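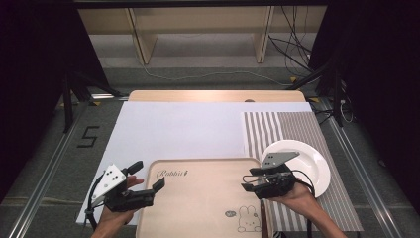 Search this journal Enter keywords Go Advanced search

4.2 Working rules for hand-held gripper sessions

We wrote the first set of rules in June, before either site had collected anything, and it has been a pleasure to watch them improve through daily use. The version given here is the one in force at both Risitz and Vovdale. It covers table layout, cable routing and the conduct of the person holding the grippers.

Rule 1 deals with the work area. Every table position is tied to a number on the floor, and the table corners are lined up with tape marks before a session opens. In Figure 9 the painted "5" is visible on the carpet to the left of the white sheet, with small yellow marks near the table corners.

Figure 9. Two hand-held grippers over a beige tray, with a round white plate on a striped placemat to the right.

Rule 2 concerns cables. A loop of slack is allowed at the gripper body, but no cable may lie across an object that is to be handled. This single line replaced a full page in the Pramholm draft, and operators took to it at once!

Rule 3 sets the starting pose: both grippers are held above the table, with the fingers turned inwards, and stay there until the start tone. Of the 619 sessions checked, 63 broke at least one rule, and 44 of those broke Rule 3 alone. We find this very encouraging, as a starting pose is easy to teach and easy to check. The Furtună checklist now asks for it on its first line, and the wording we recommend to other groups is given in the appendix.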